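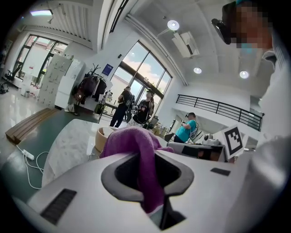
By the Rullbridge News desk
December 2023

A purple cloth got plenty of use at the Sayce workshop in Rullbridge this month, where neighbors turned up for an open afternoon on the small household jobs most of us rush through: folding, wiping, sorting and putting away.

The Sayce sits on Natov Street, in what used to be a carpet showroom, and it has been running free drop-in sessions on home tidying since March. This one was the biggest so far. The sign-in sheet had 31 names on it by the time the kettle went on, and people were still coming through the door after that!

The format is wonderfully simple. You pick a table, you pick a job, and you have a go at it for as long as you like before moving along. At the marble-patterned table the subject was cloths and containers, and it drew a crowd that didn't want to leave. A cloth sounds like the easiest thing in the world to put away, and then you try to get one to stay neat in a round container and find out that it has other ideas. Some people rolled, some folded in thirds, and one table got into a long and very cheerful debate over whether dish towels should be stored flat or standing up. (Flat lost, though not by much.)

Other tables took on kitchen drawers, gift wrap and the dreaded bag of bags. The gift wrap table was a smart choice for the season, and several visitors went home with a paper pattern for a hanging holder that can be made from an old pillowcase. The pattern was drawn up by the Plemel sewing circle, which meets in the same building and has offered to run a table of its own next time.

What makes these afternoons such fun is the mix of people. There were grandparents who have been folding fitted sheets for half a century, and teenagers who had never met one outside of a bed. Everybody had something to show somebody else — and the noise level proved it. One visitor told us she had lived two blocks away for years and had never been inside the building. She stayed until closing.

The room itself is coming along nicely, too. A low wooden bench is a good place to drop a coat or sit down between tables, and green matting takes the chill off the old showroom floor. The back windows still need work. A raffle and bake sale brought in $1,230 toward new frames, and the goal is $4,000, so there will be more cake before the job is done. The lemon bars went first, in case any bakers are wondering what to bring.

Donations of clean cloths, dish towels and lidded containers are welcome at the front desk whenever the building is open. Please leave out anything stained or torn, and check that lids match before you bring them in. The tidying team spent a good part of last month pairing up strays and would love a break from it.

The next session begins at 3 p.m. in the main room and will cover linen closets, with a corner set aside for mending. Admission is free and no sign-up is needed. Dates are posted on the Sayce's front door and in the Rullbridge library entrance.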